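**Progress report to the Celden Fund: Assisted Garment Handling in Residential Services**

Prepared by Kiran Bhatt, Program Manager, Droline Care Services
Reporting period ending in December

### 1. Summary

Droline received support from the Celden Fund to study whether part of the laundry and wardrobe work in its residential service can be taken over by automated equipment, and what such a change would mean for the staff who do the work today. This report covers the second period of the grant. Demonstration recording is under way, the first training run has been completed by our technical partner, Prorkus, and the staff consultation required under the grant agreement has been held. One deliverable, the trial of a fixed folding station, has moved to the next period.

### 2. Demonstration recording

The method remains as set out in the original proposal. Staff handle garments with a hand-held gripper that records each movement, and Prorkus uses the recordings to train the control software for the folding station. Sessions are held in ordinary bedrooms, as most of our clothing work is done beside a bed or a wardrobe. 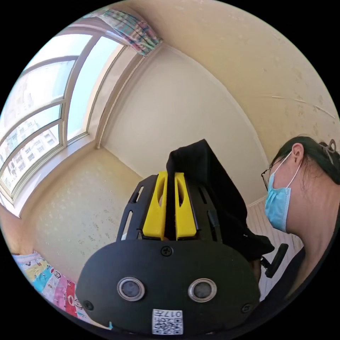
*Figure 1. Gripper unit 017 during a recording session. Masks were worn by staff.*

A total of 1621 demonstrations were delivered to Prorkus in the period. Of these, 237 were rejected at review, in most cases for one of two reasons: the garment left the view of the sensors before the movement was complete, or the operator corrected a fold by hand without marking the correction in the log. Written guidance on both points has been issued to all operators, and the rejection rate will be reported separately by room in the next period.

Dark clothing continues to present difficulty. Edges and seams on black fabric are hard for the software to locate, particularly when the garment is bunched. At the request of Prorkus, the share of black items in each session has been increased.
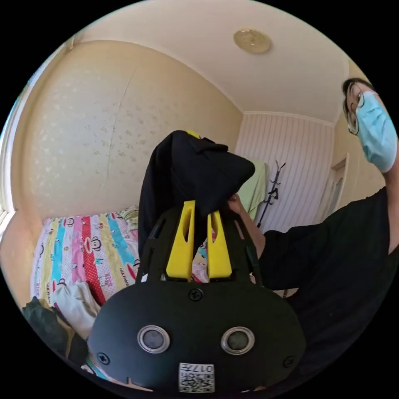

Operators have also been asked to vary the way in which a garment is first picked up. In the previous period most demonstrations began at the collar or shoulder, and the software learned little about items that arrive in any other state. The revised session plan includes starts from the hem, from a sleeve and from the middle of a heap.

### 3. Effects on staff duties

The grant agreement asks Droline to report on changes in working practice as they occur. Three matters are recorded.

Operators are released from regular duties for the length of a session. In the first period this time was not fully covered, and colleagues on the same shift carried the difference. Relief cover is now booked in advance and charged to the project budget. The staffing office has confirmed that no session took place without cover after this change.

Operating the gripper has been recognized as a separate task in the job description for laundry and wardrobe assistants, with a pay supplement for hours worked. The supplement applies to all trained operators, including those on part-time contracts.

The physical demands of the work have been reviewed. Several operators reported soreness in the wrist and forearm after long sessions, and two asked to be moved to logging duties for a time. Continuous use of the gripper is now limited to 80 minutes per shift, with a change of task afterward. Sorting and folding on low beds was already a known cause of back strain before the project began, and operators asked that the height of the work surface be considered in the design of the fixed station. Prorkus has accepted this request.

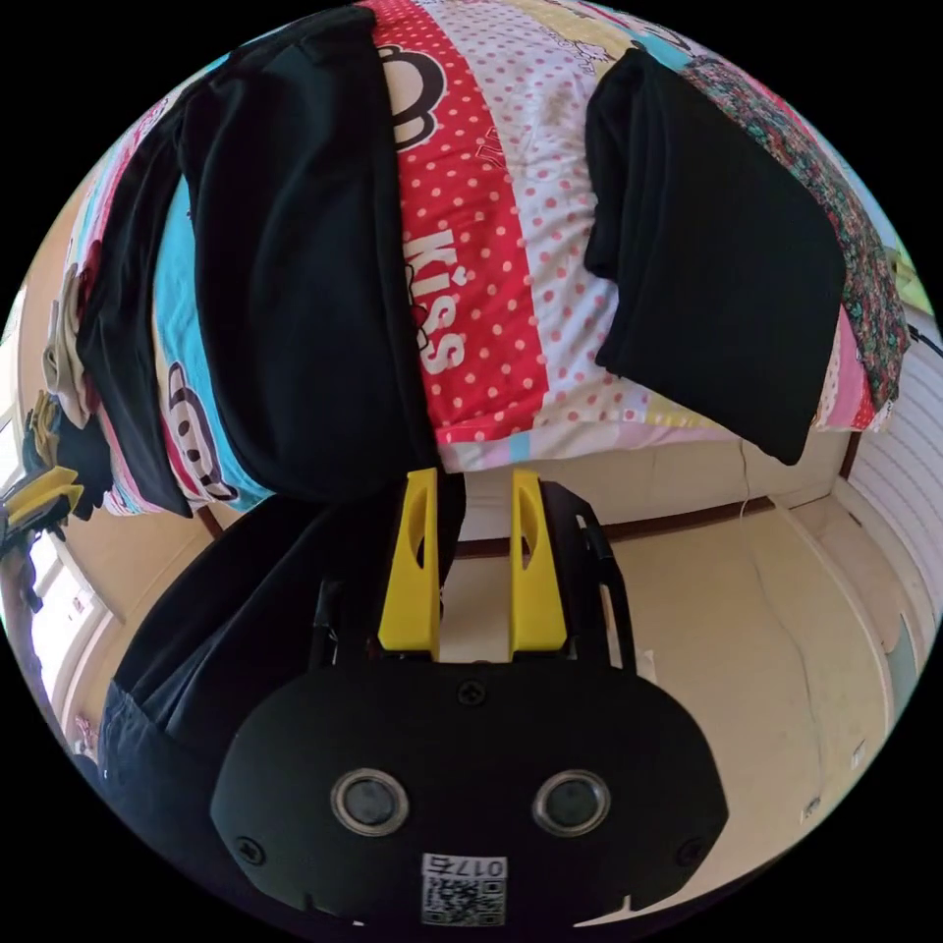
Staff consultation was carried out through two meetings and a written form. The main concern expressed was whether the folding station would lead to fewer hours. Management repeated the commitment made at the start of the project that no post will be removed during the grant period, and that hours freed by the station will be assigned to direct support for residents. Staff representatives have asked for a similar commitment beyond the end of the grant. That question is with the board and a written answer is due in the next period.

A second concern was privacy. The sensors record whatever is in front of them, including the operator and the room. Recordings are stored by Prorkus under restricted access, and any operator may ask for a session to be deleted. One such request was received and completed.

### 4. Training run and technical results

Prorkus completed the first training run using accepted demonstrations from both periods. On light-colored shirts and towels the software produced an acceptable fold in most bench tests. Results on trousers were mixed, and results on dark knitwear were below the level needed for a trial with staff.

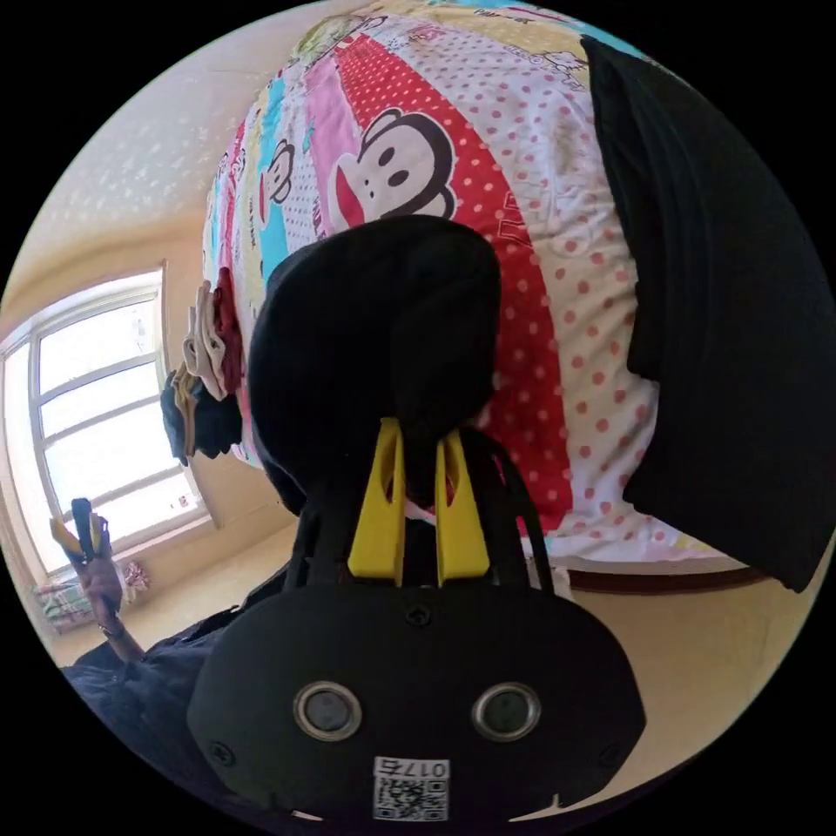

The replacement gripper fingers ordered from Trương arrived later than planned. Wear on the existing set was within limits and recording was not interrupted. The new fingers will be fitted at the start of the next period, after a short comparison test to confirm that older recordings can still be used alongside new ones.

### 5. Budget

Spending is within the approved total. Relief cover exceeded its line and was met from an underspend on travel. The Fund's approval is requested to transfer a further $900 from travel to relief cover for the next period.

### 6. Work planned for the next period

- Continue recording, with priority given to dark knitwear and trousers
- Install the fixed folding station at an adjustable working height
- Begin the staff trial of the station, starting with towels and light-colored shirts
- Repeat the wrist and forearm survey among trained operators
- Provide the Fund with the board's written answer on staffing after the grant

Questions about this report may be sent to Kiran Bhatt at the Droline program office.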